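Product notes: a household scene pack for training tabletop robots

Vuteck has put its room simulation package, Bratness, on general sale this December. Subscribers to this newsletter had asked us to look at it, mainly because the last two packages we covered were built for warehouses and were of little use to people working on home tasks. We ran it for most of a month on two office machines. What follows covers what you get, how it behaves, and who should think about paying for it.

Bratness is a set of furnished room corners, each built on one piece of furniture with household objects placed on it. The buyer brings a robot model, or uses the stock arm that ships with the package, and drops it into the room. The base license includes 40 rooms and 404 separate objects. Every object has a collision shape, a mass and a friction value, and all three can be edited in a plain text file. Rooms can be shuffled by script, so the same table may come up with a new layout, a new wall finish or a different lamp each time the program runs.

Installation was simple on one machine and slow on the other. The second machine had an older graphics driver, and the installer stopped without saying what was wrong. Vuteck's help desk answered by email the next morning and the fix worked. The manual has since been updated to list the driver versions it needs. We would still suggest reading that page before you download anything, as the full package is large.

The rooms load one at a time from a menu on the left side of the main window. You can open a room with no robot in it, which is how we spent the first few days, checking object weights and moving things by hand. The camera can be set anywhere, and its position can be saved and called up again from a script.
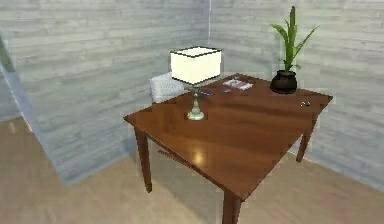
From the Stotisow automation newsletter, product desk

The lamp table was the room we used most. It has a polished wood table set at an angle in the corner, with a lit lamp, a potted plant at the back and a few small flat things lying on the top. It makes a good test because the objects differ so much in size. The lamp is tall and easy to knock. The flat box or booklet with the pink-red printing is much lower, and the smallest pieces are hard to make out at all from a wide view. If your vision model was trained on large, plain blocks, a table like this will show you the gaps quickly.

Lighting is the strongest part of the package. The lamp shade glows and the table has a bright reflection near its front edge, the kind of thing that confuses a depth estimate in a real house. You can turn the gloss down to zero and work back up. We trained a simple grasp model with the gloss off, then tested it with the gloss on, and it missed far more often. Training on mixed settings brought most of the loss back. That test took one afternoon to set up, and it was the most useful thing we did with the software.

Contact physics is good for rigid objects and weak for soft ones. Boxes slide and tip in a believable way. Plant leaves are treated as fixed, so an arm that brushes past one will stop as if it had hit a wall. Vuteck says bending leaves are planned for a later release but gave us no month for it. Fabric has the same limit. If your work involves clothes, towels or bags, this package will not help you yet.

Very thin objects also need some care. With the default time step, the stock gripper sometimes pushed its fingertips slightly into the tabletop when reaching for a flat item. Cutting the time step in half solved the problem and made each run slower. The setting is in the physics file, under the contact section, and can be changed for one room without touching the others.

Speed was acceptable. Our better machine ran 10 copies of a room side by side with camera output on. The other managed 4 before it began to drop images. Turning off reflections helped both, though that takes away much of the reason to buy the product.

For comparison, we also loaded the same stock arm into Cervantes, the package we reviewed in the spring. Cervantes is faster and its scripting tools are better documented. Its rooms are plainer, with flat colors on most surfaces and very few small objects. Teams that only need to test motion planning will probably be happier there. Teams working on vision, or on picking small items off a crowded surface, will get more from Bratness.

The license is sold per seat and renewed each year. Schools can ask for a reduced rate, which has to be approved by email before purchase. Saved layouts and recorded runs stay with the buyer if the license ends, but the rooms themselves can no longer be opened. Export to other simulators is limited to the furniture and objects. Wall finishes and light settings do not carry over, and we had to rebuild those by hand.

A trial version is available from Vuteck on request. It includes the lamp table, a kitchen counter and a desk, with script access turned on and the object files locked. Ask for the current build, as the first one we were sent was missing the kitchen textures.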